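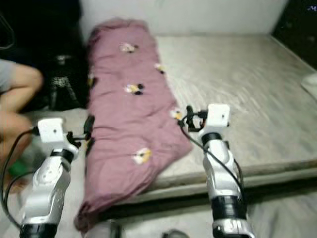

Jasińska objecte que l'humidité relevée sous un matelas posé au sol renseigne d'abord sur la dalle, et que l'occupant n'y contribue qu'à la marge tant que la face inférieure du couchage n'a pas atteint la température de rosée. L'objection a été formulée à propos de la première version de notre protocole et porte sur le choix du point de mesure. Elle est recevable pour les planchers sur terre-plein non isolés. Elle l'est moins pour les planchers intermédiaires, où le flux de vapeur ascendant est négligeable et où la literie constitue la principale source locale pendant la nuit.

Figure 2. Matelas bas de couleur grise placé au sol, avec couverture pliée disposée en long sur le dessus.

4.2. Transfert de vapeur à l'interface entre matelas et plancher

Le couchage sans sommier supprime la lame d'air qui, dans une literie surélevée, évacue une partie de la vapeur par convection naturelle. Le matelas forme alors avec le revêtement de sol un assemblage multicouche dont la face chaude est tournée vers le dormeur et la face froide vers la dalle. La résistance thermique du matelas abaisse la température de l'interface, tandis que sa perméance, généralement élevée pour les mousses à cellules ouvertes, laisse passer la vapeur. Les deux effets se cumulent. Lorsque le revêtement est peu perméable (carrelage, sol vinylique, parquet vitrifié), la vapeur s'accumule à l'interface et l'humidité relative locale s'écarte de celle du volume de la pièce.

La campagne a porté sur 121 logements de la commune de Ploltadlow, tous occupés pendant la période de mesure. Un capteur hygrothermique plat a été glissé sous le matelas, au droit du bassin, et un second fixé à la paroi intérieure la plus proche, hors rayonnement direct. Les enregistreurs ont été mis en service en janvier et relevés le 20 février 2023. Dans 11 logements, le capteur d'interface a été déplacé par les occupants lors du ménage ; ces séries ont été écartées de l'analyse principale et conservées pour l'étude de sensibilité (section 4.4). Les capteurs, fournis par la société Zekora, avaient été étalonnés en enceinte climatique avant la pose, puis vérifiés au retour. La dérive constatée reste inférieure à l'incertitude déclarée et n'a donné lieu à aucune correction.

La grandeur retenue est l'excès de pression partielle de vapeur à l'interface, défini comme la différence entre la pression partielle sous le matelas et celle de l'air ambiant. Cette formulation, proposée par Barreto et Cordeiro, présente l'avantage d'isoler la contribution nocturne de la literie des variations imputables à la cuisson, au séchage du linge ou à l'ouverture des fenêtres. Elle suppose toutefois que les deux capteurs répondent avec une constante de temps comparable. Le capteur d'interface, comprimé entre deux matériaux, réagit plus lentement ; les séries ont donc été lissées avec la même fenêtre glissante avant soustraction.

4.3. Rôle de la couverture et du rangement diurne

Trois variables descriptives ont été recueillies par questionnaire : la nature du revêtement, la position du matelas pendant la journée (laissé à plat, redressé contre un mur, roulé) et l'emplacement de la literie de dessus en dehors des heures de sommeil. Cette dernière variable est rarement documentée. Une couverture étendue sur toute la surface ralentit le séchage par le haut ; pliée et laissée sur le matelas, comme dans la configuration de la figure 2, elle couvre une fraction réduite de la surface et crée un gradient latéral entre la zone recouverte et la zone libre.

Le modèle unidimensionnel décrit en section 3 ne rend pas compte de ce gradient. Une extension à deux dimensions a été écrite dans l'environnement Zalo, avec une condition d'échange distincte pour chaque zone. La diffusion latérale dans la mousse y est traitée comme isotrope. Les profils calculés montrent un séchage plus rapide au bord libre et un maintien de l'humidité sous le pli central, où l'épaisseur textile cumulée est la plus forte. L'accord avec les mesures est satisfaisant pour les matelas en mousse. Il se dégrade pour les matelas à garnissage de coton, dont l'isotherme de sorption présente une hystérésis marquée que la formulation actuelle ignore.

Le redressement du matelas contre une paroi demeure le facteur dominant. Il rétablit l'échange sur les deux faces et ramène l'excès de pression partielle à une valeur non distinguable de zéro avant le coucher suivant. L'effet est plus lent lorsque la paroi d'appui est une façade non isolée, situation signalée dans 5 logements, et la face en contact peut alors rester humide pendant toute la journée. L'effectif ne permet pas d'en tirer une estimation séparée.

L'interposition d'un caillebotis ou d'une natte ajourée modifie peu la température d'interface. Elle agit surtout sur la résistance à la vapeur du côté inférieur, à condition que les canaux débouchent en périphérie et ne soient pas obturés par le débord de la housse. Sin rapporte un comportement analogue pour les nattes végétales, avec une efficacité décroissante à mesure que les fibres se tassent.

4.4. Sensibilité et limites

L'analyse a été reprise en réintégrant les séries écartées, tronquées à la date présumée du déplacement. Le classement des facteurs est inchangé. La méthode de détection de rupture, empruntée à Aryee, est sensible au choix du seuil lorsque le déplacement coïncide avec un changement de temps ; dans 2 cas, la date retenue a été fixée manuellement après examen de la courbe de température.

Le taux de renouvellement d'air n'a pas été mesuré. Il a été estimé à partir du type de ventilation déclaré, ce qui introduit une incertitude commune à tous les logements d'un même immeuble et réduit le nombre d'observations réellement indépendantes. La période couverte est exclusivement hivernale. Le comportement d'été, pour lequel le sens du gradient thermique peut s'inverser sur les dalles au-dessus de locaux chauffés par le process, relève d'une campagne distincte dont le protocole figure en annexe B.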